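**Nuvdale table group, notes from 1 April 2020**

We started at 20 past, once I'd found my pen. First up was the tabletop. I like the plain matte white — it's easy to work on — and everyone agreed we keep it. It does show every speck of dust, so I'm putting a cloth on the Jalport order.

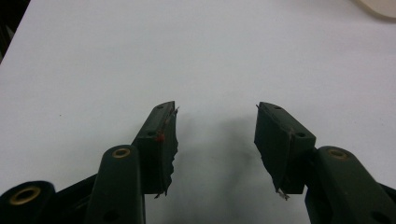 *Item 1: the white tabletop*

Next came paper! We talked for ages about the big white sheet and whether it should cover the whole table or leave a strip of wood showing at the far edge. I'm for the strip. No vote, so it goes over to next time. The Caputo order is 40 sheets, and I'll split it with the Sasteo room.

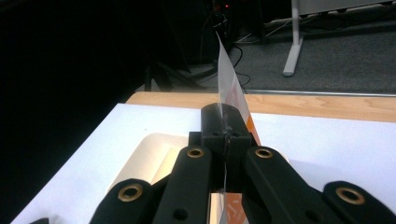 *Page last changed: Wednesday, 4:29 pm*

Printed sheets, like the thin one with the orange band, stay out on the table until we settle where they go (my vote is the flat drawer). Room 217 is ours until September.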